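Tool Library to Open Second Room in September

Tuesday, July 23, 2024

The Larkatik tool library will open a second room on the ground floor of the old Tanguy feed store in September, giving members more space to borrow, return and repair household equipment. The lease was signed last week.

The library lends hand tools, garden equipment and cleaning supplies to anyone who lives in the district. It has 134 paying members, up from 125 a year ago, and the present room on Station Street is full to the door on most Saturdays.

"People were waiting outside in the rain to hand back a hedge trimmer," said Annick Hoarau, who runs the desk. "We had to do something before another winter."

The new room will be used for returns and repairs. Lending will stay on Station Street, where the shelves were rebuilt two years ago. The two buildings are a short walk apart, and members will be able to drop items at either one.

Small items such as dustpans, hand brushes and clamps can be borrowed without a deposit. Power tools still need one.
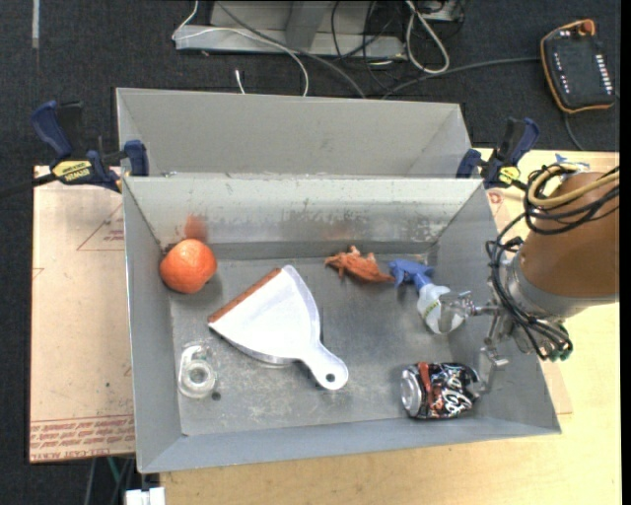 Opening hours

The Tanguy room will be open 4 days a week, Wednesday through Saturday. Hours on Station Street do not change. Late returns are charged by the day as before, and the fee is waived for members who call ahead.

Repair evenings will move to the new room as well. They are led by Didier Coste, a retired fitter, and have been held in the hallway of the present building. Coste said the main thing he wanted was a sink and better light, and the feed store has both.

Sustby, a hardware firm in the next town, is paying for the wiring. The rest of the cost comes from membership fees and a spring rummage sale.

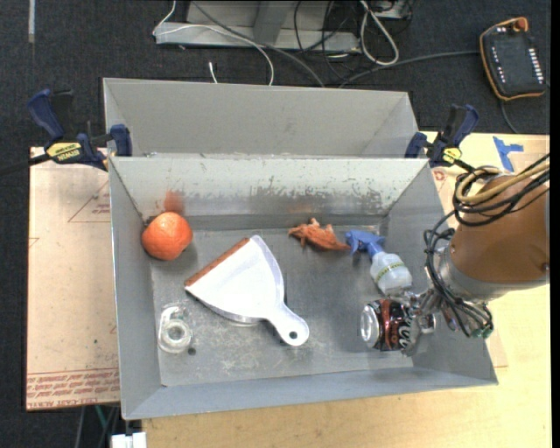
Painting is due to start next week and the floor will be sanded after that. Noémie Bouvier, who drew up the plan for the room, said the back wall needs new plaster where a pipe leaked, and that this is the only job that could hold up the opening.

Parking behind the feed store is shared with the bakery. Members bringing back large items such as tillers or ladders are asked to use the side gate on Mill Lane and to leave the loading bay clear before 9 a.m.

Membership forms are available at the Station Street desk. Current members do not need to sign up again to use the new room.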